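Wostel Automation Project
Progress report to the Cusach Fund: June open day

The open day took place on a Saturday in June at the Multa workshop. The doors opened at 10 a.m. and 739 people signed in before closing. Most came from Multa itself, with a school group from Cha in the morning.

The demonstration was the sorting task set out in our grant plan – toy bricks in three colors, and a blue bin with three compartments.

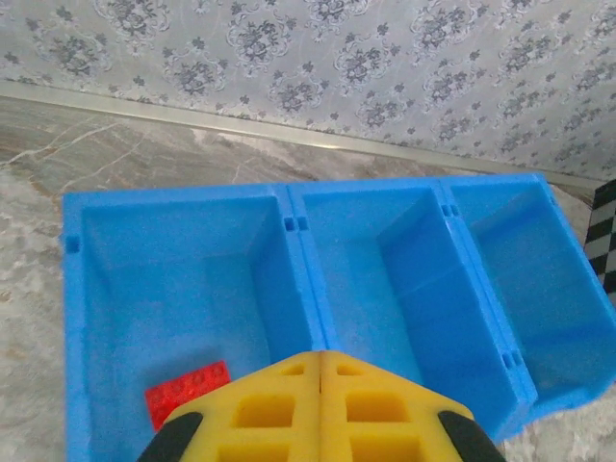

Visitors were let in to watch in groups of up to 35. Each session had a short talk, a run of the task and time for questions. Parents asked mostly about safety, and older students wanted to know how the arms are programmed. We had planned 5 sessions and added one more after lunch to shorten the line.

The talk ran long in the first two sessions and was cut for the rest. People at the back had trouble hearing, and we have priced a small speaker for next time. The cost fits within the current budget.

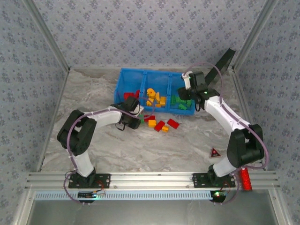
The two-arm station, with red, yellow-orange and green pieces in and in front of the bin.

Spending on the day stayed within the amount agreed in the spring. Comment cards are being typed up and will go to the Fund with the next report. Cha has asked for a visit of its own in the fall – we would like to discuss travel costs before we reply.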